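I've been building robot stuff in a shared workshop for almost 4 years now, and I have one opinion I will happily bore you with: slow down and practice on groceries! Everybody who joins wants the big demo first (laundry, cocktails, chess against grandpa). I did too. My first plan was a whole kitchen helper called Dalura, and it ate a December and most of my patience.

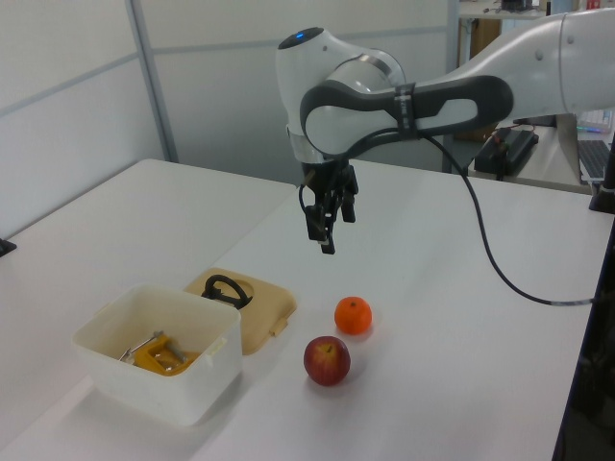
The arm over the table, with an apple, a mandarin and the storage box.

Fruit is great because it's cheap and no two pieces are the same shape. A printed cube lets you get away with sloppy code – an apple doesn't. My friend Nour Srour disagrees and says I should buy proper test blocks, the kind that come 28 to a set. Fine, Nour, but I can't eat those on the bus home.

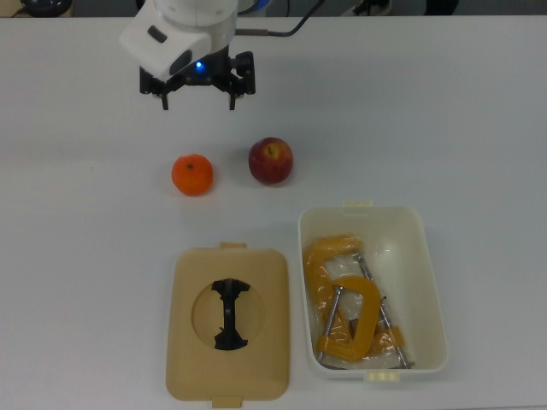 The other thing I'd push for is ordinary clutter. Clamps, boxes with lids, whatever is lying in your drawer. I'd take 2 dull tasks that work every time over 1,000 clever ones that work when the moon is right, and I think home builders give up because they pick the clever ones. Start with putting one thing in one box. Then do it again tomorrow with a different apple.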